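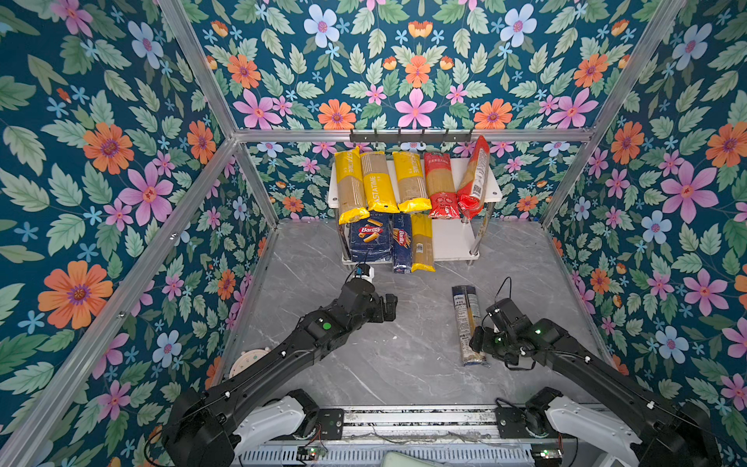 Slide 1: Long pasta on the top shelf, stood upright.

7/9/21
By T. Vakulenko

Speaker notes: Running a food cupboard in a small village

Good evening. I was asked to talk for half an hour on how the Jurton food cupboard works day to day. I'll leave time at the end, so please keep questions until then unless you can't hear me.

Start with the size of it. Jurton has 184 households on the list we use for leaflets. The cupboard is in the side room of the old reading room on Bimer Lane. It is open for two hours, 8 times a month. We opened in February with one set of shelves and whatever people had spare.

(Pause here. Ask how many in the room already run something like this.)

The first thing we got wrong was asking for "anything". People were generous and we had a great deal of chickpeas. We had no tea, no oil and hardly any tinned fruit. Now the leaflet asks for four things at a time and we change the four every month. It works much better and it is less to carry.

Next, dates. There are two kinds and people mix them up. "Use by" is about safety and we don't give out anything past it. "Best before" is about quality. Dry pasta, rice and tins are usually fine for a good while after, if they have been kept properly and the packet is sound. Have a rule written down and stuck to the wall, so that it doesn't depend on who is in that evening. We write the month on the packet in thick pen when it comes in. Old stock goes to the front, new stock behind.

Dented tins. Small dents in the side are all right. Dents on the seam or rim, anything swollen, anything rusty, throw it away. Don't give it to someone to decide for themselves.

(Slide 2, the floor plan. Keep it short.)

Storage. The room is dry but it gets cold. We keep everything off the floor, and flour and cereal go in lidded tubs. We had mice in the second month. They went for the porridge oats. Check behind things once a week.

We started with bags packed in advance, the same for everybody. A lot came back, or got left on the wall outside. We changed to letting people choose from the shelves and the waste went down. It takes longer per visit, so you need a chair or two and somewhere out of the rain for people to wait. Someone picking their own food also takes what they know how to cook. If a person only has a kettle there is no point handing them dried beans.

Ask about that, by the way. Do you have a hob, do you have a tin opener. We keep spare tin openers in the drawer.

Money. We spend around 200 pounds a month on top of what is given, mostly on milk, eggs and nappies. The parish gave us 3,000 at the start and we still have part of it. Wasari, the wholesaler on the ring road, lets us buy at the trade price, but only in full cases, so check you have room before you order. I ordered without checking once and we had kitchen roll in the corridor until summer.

Records. We don't ask for proof of anything. We write down how many adults and how many children, and if there is something they can't eat. No names go in the book. Some of you will have funders who want more than that. Talk to them early, it is harder to change later.

Allergies. Leave food in its own packaging. If you split a large bag of rice or flour, copy the label in full onto each smaller bag. We stopped splitting bags in the end, it took too long.

(Slide 3, opening hours poster.)

Opening times. We tried mornings and hardly anyone came. Early evening suits people who work, and it is getting dark by then in winter, which some visitors prefer. If you are in a small place, think about who can see the door.

Handouts are on the table by the entrance. The blank stock sheet is on the back page, copy it as you like. Questions now, please.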